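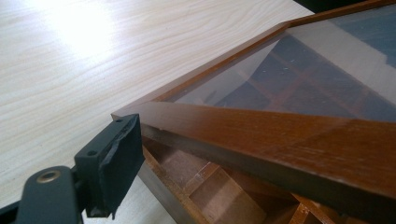

Visit report: household and shop-floor handling at the Gusetti works

Published 2020-01-04
Search this site Go
Shares 51 | Comments 0

Our delegation was received at the Gusetti works to assess whether machines are ready for the small chores of a home or a shop counter. The firm occupies two floors of a former printing house and shares its test rooms with Jiler, which supplies control software.

The morning was given over to lids and drawers. The item that held our attention longest was a shallow case with a glass top in a varnished wooden frame, and a tray of small compartments under it. A shop assistant opens such a case many times a day without thinking. For a gripper the task is harder. The frame is glossy, the glass throws back the light of the room, and the rubber pad at the fingertip must meet the rail near its corner without pressing on the pane. The pad we saw was creased and slightly torn at the edges. Our hosts stated that pads are a running cost and that they had used 169 in the past year.

According to the works' own log, the lid exercise has been attempted 1397 times, of which nearly 600 were completed with no human help. The delegation was not given the conditions of each attempt and draws no firm conclusion from the totals. Failures were put down chiefly to glare and to slipping on varnish.

In the afternoon we were shown towel folding and the stacking of cups. Folding remains slow. Cup stacking, run under the project name Quintanilla, was steady – although the cups were all of one pattern and had been set out beforehand.

It is the view of the delegation that shop-floor work with fixed items could be handed over in part within a few years. Household work could not. We would not at present advise members to buy equipment for opening display cases, and we ask that trials on worn and scratched furniture be added to the programme.

A second visit, to the Hutivus plant, is planned for February. Members wishing to attend should write to the office – places are limited by the size of the viewing gallery.

Sign up to our newsletter
We use cookies to improve your visit. Accept | Manage settings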